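Demonstration Gathering Group, minutes of the May meeting

Held in the small room at Vondomo, 14:00 start, 14:10 in practice. Benoît Coste in the chair. Present: the operators, the labelling desk, one person from Patinico (by phone, mostly breathing), and the minute-taker. Apologies from Collet, who sent a spreadsheet instead.

## 1. Minutes of the last meeting

Agreed, once "the bread fell apart" had been changed to "the session was cut short". The operators asked that it be recorded that the bread did fall apart.

## 2. Where we are with the count

The total of accepted demonstrations stands at 1886. The target is 3000. The chair did the subtraction aloud and there was a short silence.

A further 305 were turned down by the labelling desk, most for one of two faults: the operator paused so long that the clip teaches the model to think about its life, or the item was let go above the plate and arrived by gravity. The operators feel the second is a valid technique. The labelling desk does not.

Collet's spreadsheet gives a different total. It includes the practice runs, and possibly a phone number.

**Action:** Collet to send the spreadsheet again without the practice runs.

## 3. Twisted roll

The chair wanted to know why the roll takes twice as long to record as anything else on the list. Operators replied that it offers a great many places to put a fingertip and most of them are wrong. A grip along the grooves is steadier than one over the lobes, but each operator has been choosing differently, and the model will learn whatever muddle it is given.

After discussion it was agreed that some muddle is wanted. The person from Patinico spoke for the first time, to say that a model shown only one tidy grip is lost as soon as the roll is turned a little. It was agreed to keep both grips and to tag them. 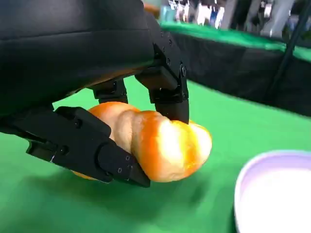 ## 4. Two-handed work

Torken's new instructions ask for both hands to be in use during each clip. The operators reported that for a single bun on a single plate the second hand has very little to do, and that inventing a job for it produces clips of one hand working and the other fussing.

The chair read the instructions again and found that they say "available", which was felt to be a different word. Left-hand reaches with the right hand held back are therefore fine and may be sent as they are. The 76 clips set aside over this will go back to the labelling desk, whose representative received the news bravely.

There was also a request to keep the idle hand away from whatever is waiting its turn on the green cloth. One operator had been resting it close by "for company".

**Action:** Benoît Coste to write a half-page on where the idle hand goes. Half a page was stressed.
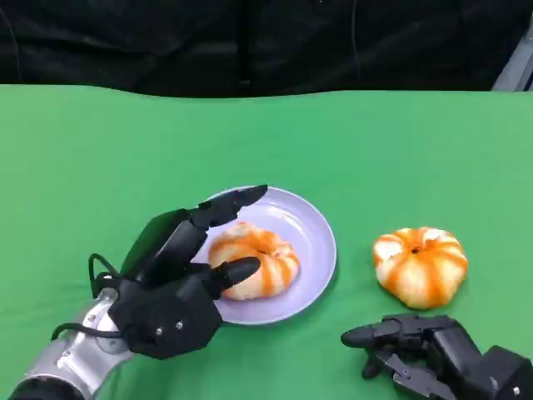
What happens to a clip if the bun slips and the operator picks it up again?

It is kept, provided the second attempt is finished properly and the slip is tagged. The model needs to see a mistake being put right. Clips that end on the slip are turned down.

## 5. Fruit

Small fruit comes next on the list after the buns. Operators asked for the plate to be moved between clips, by hand and by more than a token amount. A run of early clips had it in so nearly the same spot that a model could do well by ignoring the fruit altogether and reaching for where the plate always is. The labelling desk said it had raised this in writing. The chair said he had read it in passing.

On the wrist views, the fingertip tends to cover the fruit at the moment everyone most wants to see it. Moving the camera would spoil the match with the clips already accepted, so it stays, and the head view will have to carry that part.

Glare on shiny fruit was raised. Lowering the lights was proposed by one operator and opposed by everyone who has to read a label. Left open.

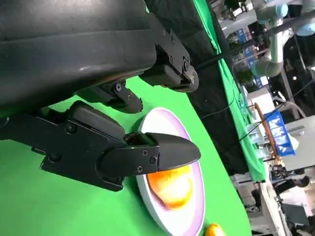 Page 3

## 6. Any other business

Torken would like a name for the collection. Suggestions were taken and will not be minuted.

The phrase "pick up the thing" appears in a number of task descriptions. Labelling desk to replace it with the name of the thing.

The person from Patinico asked whether the meeting had started.

Next meeting in the same room, at 14:00, with Collet's spreadsheet as item 2. Closed at 15:25.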